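Commercial Property and Contract > Leases > Tenant break, notice sent to old registered office

Thread started May 5, 2021

quarterday_clerk
I would be grateful for views on service of a break notice. I look after the property file for a tenant and have inherited this from a colleague who has left.

Tenant holds a ten-year lease of a unit at Starkcombe, outside the 1954 Act. There is a single tenant break at the end of year five, which falls in July. Not less than six months' written notice. Conditions are (a) the annual rent is paid up to the break date and (b) the tenant gives up occupation and leaves no subleases. No mention of vacant possession and no general compliance with covenants, thankfully.

Landlord is a company, Bromton. Notice was posted by recorded delivery a good three weeks before the last possible day. It was sent to the address for Bromton given in the particulars of the lease. Bromton had moved its registered office by then, and the change was on the public register. The notice was signed for at the old address by someone whose signature I cannot read.

Clause 33 says notices "shall be in writing and section 196 of the Law of Property Act 1925 shall apply". Nothing further about addresses, and nothing about email.

Bromton's agents now say no valid notice was received. Is the tenant in difficulty?

dilaps_dan
Does clause 33 say the notice "must" be served in line with section 196, or only that the section applies? There is a real difference between a clause that makes the method a condition and one that gives the server a deemed service route if he wants it.

quarterday_clerk
Only that it "shall apply". The wording I quoted is the whole clause, apart from a sentence making joint tenants' notices good if given to one of them.

V Beaulieu
Then I would treat it as permissive. Section 196 helps the person serving. It doesn't stop him proving that the notice reached the landlord by some other way. So there are two questions and they should be kept apart:

1. Was the notice deemed served under the section?
2. If not, did it reach Bromton anyway, before the last day?

On the first, the postal limb refers to the place of abode or business, office or counting-house of the person to be served. If Bromton had left the building altogether, it is hard to say that was its office or place of business. The limb about leaving the notice at the "last-known" place is a separate one, and it is drafted in terms of leaving or affixing and does not mention post.

On the second, find out who signed.

saltmarsh
I disagree with Vernon on the split. A postman who hands a letter over at the address has left it there. The Act doesn't say who has to do the leaving. If the old address was the landlord's last-known place of business so far as the tenant was concerned, the tenant is home.

V Beaulieu
"So far as the tenant was concerned" is carrying a lot of weight there. The new office was on the register. You would have to argue that last known means known to the sender and that a search he didn't make does not count against him. It can be argued. I would not want to be the one advising a client to hand the keys back on the strength of it.

saltmarsh
The tenant is not bound to search the register every time it writes a letter. Did the landlord ever tell the tenant it had moved? That is the point I'd want nailed down before anything else. Rent demands, insurance premium demands, service charge certificates. Whatever address is printed on them.

quarterday_clerk
Thank you both. I have been through the demands for the past two years. Rent demands come from the managing agents, Skevside, and carry Skevside's address as the one for payment. Beneath that, each demand gives the landlord's name with the old address, the one we used. The most recent demand, which came after the notice, still has the old address on it.

No letter on file giving a change of address. I can't rule out an email to my former colleague, whose mailbox has been archived. IT say 24 hours to restore it, which in my experience means longer.

saltmarsh
Well, there you are. The landlord's own demands give that address after the move. Section 196 or no section 196, it will have an uphill job saying the tenant couldn't rely on it.

dilaps_dan
Agreed that it is helpful, though be careful about how you put it. If the lease were residential you would be into the statutory rules on addresses for service and the demands would carry more. For a commercial unit it is evidence of what the tenant knew, and possibly the basis for an estoppel. Estoppel needs reliance. Your colleague seems to have taken the address from the lease and not from the demands, on your own account. Somebody will ask.

quarterday_clerk
A fair point. The draft on file has the address copied from the particulars, down to the missing comma. Whether he also looked at the demands I don't know.

Branwen Sayce
I act mostly for landlords, so take this as the view from the other side of the table.

If I had these papers I would not lead on service. I would look at condition (a). "Annual rent paid up to the break date" is read strictly, and the break date is in July. Rent is presumably payable quarterly in advance on the usual quarter days. The June instalment will fall due in full before the break date. If the tenant pays only an apportioned sum up to July, there is a shortfall on the quarter day, and unless the lease says in terms that a part payment will do, I would say the condition is not met.

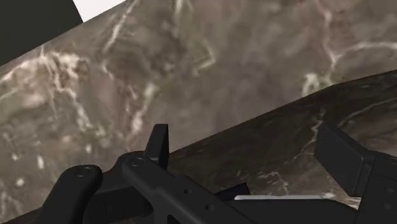

Rendered view: black gripper parts, marble behind.

So pay the whole June quarter, in cleared funds, on or before the quarter day. Then look to see if there is a clause giving a refund of the part after the break date. If there isn't one, don't expect the court to write it in. The point has been to the top and the tenant lost.

I'd also pay any interest that could be said to be due on past late payments, if interest is reserved as rent. A tenant I was against some years ago, a firm called Vidal, lost a break over default interest that had never been demanded. The lease didn't require a demand. The amount was less than the fee for the letter before action. That one turned on "all sums due", which is wider than your wording, but the cost of covering it is small.

quarterday_clerk
Lease reserves as rent: first, the yearly rent; second, the insurance rent; third, interest. "Annual Rent" is a defined term and means the first only. No refund clause that I can find, and I have read all 40 pages.

Branwen Sayce
Then interest and insurance are outside the condition on the natural reading. Pay them all the same, under cover of a letter which says payment is made without accepting that it is due. How much is it?

quarterday_clerk
One late quarter, by nine days. Working it through at the lease rate, well under £800 and that is with VAT added where I think none is due.

saltmarsh
Why VAT? Interest for late payment is outside the scope. Don't add it.

quarterday_clerk
Noted. I put it in as an upper figure only.

dilaps_dan
Back to the giving up of occupation. The absence of "vacant possession" is good for you, but it is not a free pass. Alarm contracts ended, keys handed over against a receipt, nobody of yours on site after midnight on the break date. If you plan to do repairs, have them finished before then. Contractors still there the following morning have been used to show a tenant was still in occupation. I would far rather pay a dilapidations claim than lose the break.

renewals_only
Could the tenant not just serve a second notice to the new registered office and be done with it?

V Beaulieu
Out of time. The six months ran out in the winter, and there is only the one break date. A second notice would also need care so as not to suggest that the first was bad.

renewals_only
I see. What about asking Bromton straight out for confirmation that the notice is accepted?

V Beaulieu
They have already answered, through the agents. I would write asking on what footing the notice is said to be invalid and when it first came to their attention. Those are separate questions and I'd number them. If they refuse the second one, it tells you something. "No valid notice was received" is an odd form of words. It is consistent with a notice having been received which they say is not valid.

Branwen Sayce
I would give the same advice, with gritted teeth. I'd add that if the old address was a serviced office or an accountant's, post is usually forwarded under some agreement for a period after a move. A letter signed for three weeks before the deadline had plenty of time to reach the right desk. Ask for the forwarding arrangements.

quarterday_clerk
It appears to be an accountant's. The name on the directory entry for that building matches the people who sign off Bromton's filed accounts, including the latest set.

saltmarsh
So their accountants signed for it, and are still their accountants. I'd be asking whether the accountants had authority to receive post, which they plainly did while it was the registered office, and whether anybody withdrew it.

V Beaulieu
That is a better argument than your postman.

saltmarsh
I'm keeping the postman as an alternative.

dilaps_dan
Is a declaration worth seeking before the break date? If the client has signed for new premises, it will want certainty, and if it hasn't, it ought to know the risk before it does.

quarterday_clerk
It has agreed heads of terms elsewhere but nothing is signed. The plan now is the numbered letter to Bromton at both addresses with a copy to Skevside, the full June quarter paid early, the interest paid without admission, and counsel's opinion on service before the new lease is exchanged. I have also told our insurers, given who sent the notice.

Branwen Sayce
Sensible, particularly the last. Send the letter by hand as well, and have whoever delivers it make a note of the time.

quarterday_clerk
Will do. Mailbox has been restored, by the way. No change of address email that I can see so far, though I am only back as far as the previous spring.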